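3.2 Bottled drinks and the bottom drawer

The second group of storage decisions concerns sealed drinks. In the household diaries collected for the Plindard study, drinks were the items most often moved between compartments of the same appliance, and the bottom freezer drawer was named as origin or destination in 400 entries. The drawer is treated separately from the shelves of the fresh-food compartment for two reasons. It is opened by pulling, so its contents are seen from above, and it has no fixed level on which a tall item can be expected to stand.

Participants were asked to record the item, the compartment, and the position in which the item was left. Position was coded as upright, leaning, or flat. An item was coded as leaning if it touched a side wall or another item at any point above its base. This rule was adopted after the first coding round, in which the two coders (M.B. and G.S.) disagreed mainly on bottles that were supported by bags of vegetables. Those entries were recoded under the new rule, and the remaining disagreements were settled by discussion.

Cooling before serving was the usual purpose of placing a soft drink in the drawer. Participants described it as a short stay, though few entries gave a time of removal. Where both times were given, the stay was often longer than the participant had planned. One participant wrote that the bottle "went in for the length of a phone call and stayed for the length of dinner." Entries of this kind are discussed in Section 4.1 under forgotten items.

Carbonated drinks present a known difficulty. The liquid is mostly water and expands on freezing, while dissolved gas leaves the liquid as ice forms. A full bottle has little free space below the cap, and the pressure on the walls rises. Plastic bottles will deform before they fail, and the base is commonly the first part to change shape. A bottle whose base has bulged no longer stands, and this accounts for a share of the entries in which an item was placed upright and later found flat. We did not ask participants to repeat such cases.

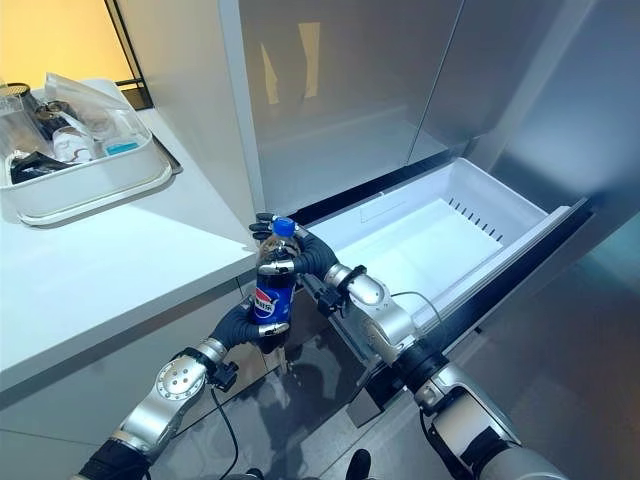

Figure 3. Cola bottle in front of an open freezer drawer.

The effect of drawer load on position was clear in the coded data. In a drawer with few or no other items, a tall bottle was left flat more often than upright. Participants gave the movement of the drawer as the reason: a bottle standing alone is likely to fall when the drawer is pushed shut. In a well-filled drawer the same bottle was usually wedged upright or left leaning, and the participant seldom commented on the choice. Load was estimated by the participants themselves on a four-step scale (empty, low, half, full), and no attempt was made to convert the scale to volume.

Interior surface was a second factor. Smooth-walled bins offer no point of support, and small items in them collect at the front or the back after repeated opening. Wire baskets hold a bottle better but allow narrow caps and necks to catch between the wires. Of the kitchens visited in Sturnach, 20 had a solid bin and 10 had a wire basket. The two groups were not matched for household size — the larger households were mostly in the solid-bin group — and the comparison should be read with that in mind.

Handling before placement was recorded during the visits only. With a large bottle, two grips were common. In the first, one hand closed around the body at the height of the label and the other steadied the neck. In the second, the bottle was carried by the neck alone and the free hand was used to pull the drawer. The first grip required the drawer to be open already, or the bottle to be set down on the counter while it was opened. Counter space next to the refrigerator therefore had a direct effect on the order of steps. Where there was none, the bottle was sometimes stood on the floor.

The label was turned toward the user in most shelf placements but showed no pattern in the drawer. This is consistent with the view from above, in which the cap is the most visible part of a standing bottle. Several participants said that they told drinks apart by cap color, and two reported taking out the wrong bottle for that reason.

3.3 Limits of the storage records

The diaries cover a single season. Collection ended in February, when drinks were also being cooled on balconies and in unheated porches, and use of the drawer may be understated. The full set of 4,000 entries includes items that were moved more than once, and each move was counted as an entry. Glass bottles were too few to analyze and have been left out of the tables. Frozen foods in rigid boxes are treated in Section 3.4.

Comments (3)

Alfie Greenwood
The coding rule for "leaning" is useful. Was a bottle touching the front panel of the drawer treated in the same way as one touching a side wall?

Fereshteh Bahrami
Reply to Alfie Greenwood: Yes, the front and back panels count as walls. We will correct the wording in the next version.

Anderson Rezende
I would like to see the wire-basket results by household size, even if the groups are small. We had the same imbalance in the Godoy kitchens.

Related items
Shelf height and reach in shared refrigerators
Forgotten items: a diary study of short-stay cooling
Counter space and the order of kitchen tasks
The Skestell coding sheet for domestic storage, revised

Posted 17 July 2022 | Contact the editors | Copyright the authors | Back to top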